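Random wallpaper vs. plain walls for bimanual policies – results
Forum: Manipulation and Imitation Learning

flerar_dad
October 21, 2021
Okay, I've been promising this writeup forever. We finished the background ablation at our lab and I want some eyes on it before I get too excited!

Same policy, same two arms, same table tasks (bag stuff, plate of fake fruit). One dataset was collected with bare walls, the other with the walls papered in the loudest pattern Kendra Gauthier could find at the hardware store. 1,000 demos in each, 3 seeds. We tested everything in a room the policy had never seen.

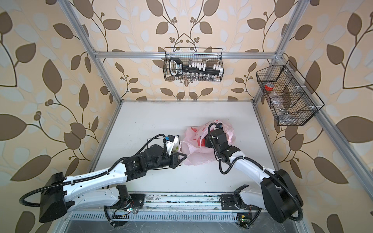
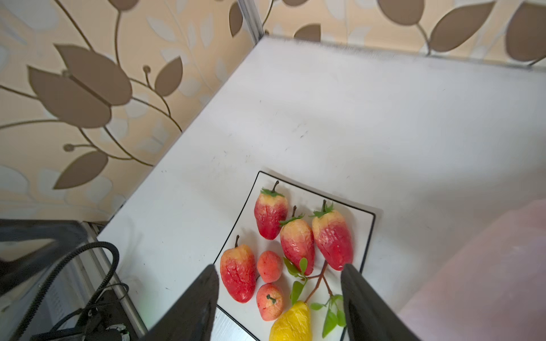 The papered set won on both tasks, and by more than the spread between seeds. My theory is that the bare-wall policy latches onto where the wall meets the table and uses it as a ruler – move it to a new room and the ruler is gone. Busy walls make that shortcut harder to learn.

chunhua_m
Nice, but I don't buy the theory yet. You have one wallpaper. A big leaf pattern that never moves is a pretty great landmark, maybe better than a bare corner. If anything I'd expect the policy to memorize the leaves. Did you swap patterns during collection?

flerar_dad
No swaps, same paper the whole time. Fair point. But if it memorized the leaves, why does it do better in a room with no leaves?

chunhua_m
Could be lighting. Paper and bare panel bounce light differently, so your wrist views may just have softer shadows in one set. Were the two sets collected in the same weeks?

flerar_dad
Ugh. No. Bare walls first, then papered.

cusero_fan
So your operators had a whole dataset of practice before the papered demos? That's your result right there, lol. Smoother demos, better policy. Check the episode lengths.

kgauthier
Kendra here. I did check! The papered episodes are a bit shorter, but when we trimmed both sets to 800 demos matched on length, the gap shrank and didn't go away. I agree with Chunhua Meng about the lighting, though, and we can't rule that out with what we have.

cusero_fan
Okay, that's better than I figured. I'd still want the sets interleaved. One papered session, one bare session, same operators.

desjardins22
Does the wrist camera even see much wall? I'd try masking the background in the wrist view only and retraining. Cheap test, no new demos.

flerar_dad
It sees a decent strip of it when the arm is reaching low over the table. Masking is a good idea, I'll queue that tonight. The interleaved version has to wait until December, when we get the rig back full time. Chunhua, if you've got a pattern list you like, send it over and I'll go buy more paper.

chunhua_m
Will do. Get at least one with no repeats in it, please.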